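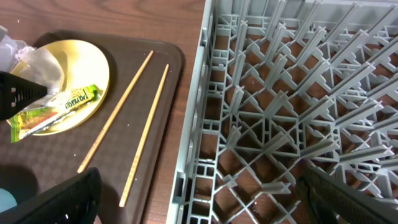
Tray clearing: plate, wrappers and chopsticks to the left, rack to the right.

Budgeting for a second clearing station: fingers, spares, racks
Posted by Cillian Hennessy, 2/8/20
Last updated: three replies added

cillian_h
I'm putting together the equipment request for a second station, same job as the first: rubbish off the plate, plate and chopsticks off the tray, plate into the rack. Arm and controller are already approved. What's left is tooling and consumables, and I have 2,296 to spend. Current split is two sets of Virkton soft fingers, one spare wrist camera and cable, and whatever remains on racks and trays. Does that look sane?

khuong_y
Two sets is thin. We log finger changes and got 131 hours out of the best pair, a good deal less out of the others. Wear was at the tips, from picking thin things off flat surfaces. Chopsticks on a tray will do that. I'd buy four sets and drop the spare camera.

ratchet_and_pawl
Disagree on the camera. A finger set is a ten-minute swap and you can limp along on a worn one. With no camera the station stops. Minness quoted us 11 weeks for a replacement in April.

khuong_y
Then keep the cable and drop the camera body. Every failure we've had was at the connector.

cillian_h
Cable only is tempting. What about the rack? Grey plastic, rows of upright prongs, open lattice floor. Echeverría do a steel one at 116 each.

ratchet_and_pawl
Stay with plastic. If the plate comes in a few degrees off, a plastic prong gives a bit. Buy three from one batch, as prong spacing varies between batches and you'll be re-teaching the slots.

dullbrass
Nobody has costed the film and wrappers. Clear wrap crumpled on a shiny plate is the hardest pick on that tray, and more fingers won't fix it. Has anyone priced a small suction cup as a second tool?

khuong_y
We trialled the Clivitance one. Fine on the flat, poor on anything bunched up, and it needs an air line. I wouldn't put it in this budget.

dullbrass
Fair, but then the pick rate for film should go in the request as a known limit.

cillian_h
Will do. Revised: four sets of fingers, two cables, three plastic racks. Camera goes on next year's list.

ratchet_and_pawl
Still think that's the wrong way round.

Recent threads
Virkton finger tips: wear log
Dark trays and exposure settings
Wrist cable routing, strain relief
Tool changers under 2 kg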